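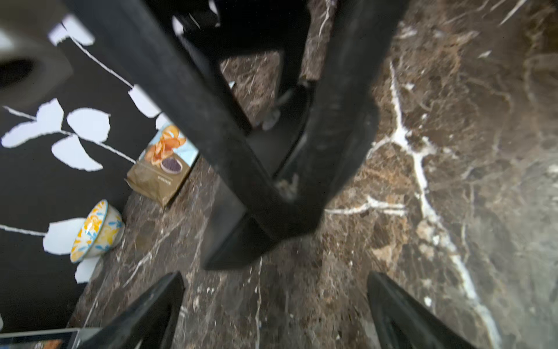
4. Running the arm on an open day

I wrote this section after our April 2021 open day at Stariswood, when I had the Cusedent arm out on the floor and a lot of people wanting a turn. Read section 3 first if you haven't mounted the gripper yet!

1. Put your props down before you switch anything on. I like ordinary kitchen things (a bowl, a paper package of food), and I tip one or two over so visitors get to see a harder pickup.

2. Turn on the controller and wait for the steady light. It takes its sweet time, so go say hello to people.

3. Open the Marwat panel, pick Demo, and set the speed to 100. Yes, the slider goes higher. Leave it alone while you have company.

4. Send the arm home, fingers open, and check the wrist view on the big screen. You want both fingertips in view at the bottom, with clear floor between them.

Note: Shiny floors with strong veining, like marble, can fool the edge finder. If the outline on screen jumps onto a vein, turn Fendov matching off and on again, or just drive by hand for that round.

5. Let your visitor hold the hand controller. Stand on the stop button side and keep your hand near it the whole time, even if they're doing great.

6. Between turns, send the arm home again and reset the props.

Caution: Don't lower the fingers all the way to a stone floor. Stop 4 mm above it and come in from the side. I chipped a fingertip pad in October doing exactly what I'm telling you to skip, and the spare took ages to arrive.

Spare pads are listed in section 7.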